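Closell hand-held gripper, part 4: setting the jaw opening and checking the linkage

By this point you should have the body printed, both jaw housings bolted on and the finger pads glued to their backing. Part 4 covers the linkage adjustment and the first pick trials. Allow 60 minutes.

You need a 2 mm hex key, medium threadlocker, a steel rule and a handful of household items to pick up.

1. Loosen the pivot screws by a quarter turn each. The bars should swing under their own weight.

2. Open the jaws fully and measure between the pad tips. My build gives 100 mm. If one side opens further than the other, the housing on that side is seated a tooth off. Remove it, rotate the gear by one tooth and refit.

3. Close the jaws slowly. The pads should meet along their full height. A gap at the top means the bar is binding at its inner end – back the pivot screw off a little and try again.

4. Apply threadlocker to one pivot screw at a time and tighten until side play disappears. Do not chase the last trace of friction.

5. Cycle the trigger 31 times and repeat the measurement in step 2.

Trials are best done on an ordinary table with small items of mixed stiffness. Packets and wrappers show up pad problems sooner than rigid blocks do. Start each approach with the jaws wide open and bring the tool in low over the tabletop.

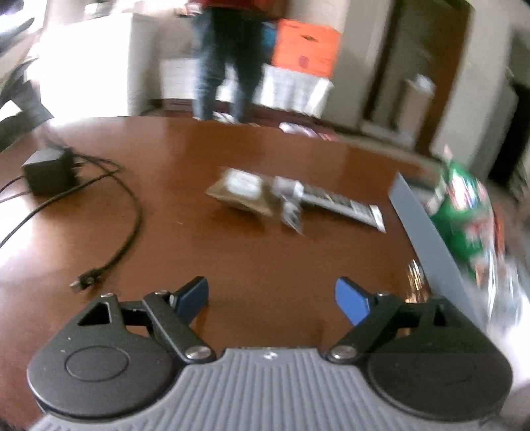 Margit Oláh: On mine the left bar worked loose after more than 6 trials, even with threadlocker. A thin nylon washer under the head fixed it. Might be worth adding to the parts list.

The washer has gone into the list for the Antal revision of the files. Use 0.5 mm stock; anything thicker lifts the screw head into the path of the housing.

If a thin wrapper slips out during the lift, clean both pads with isopropyl alcohol and let them dry before changing anything else. If it still slips, check that the pads are parallel when closed on a sheet of paper. The paper should drag evenly from top to bottom.

Part 5 deals with the camera mount and cable routing.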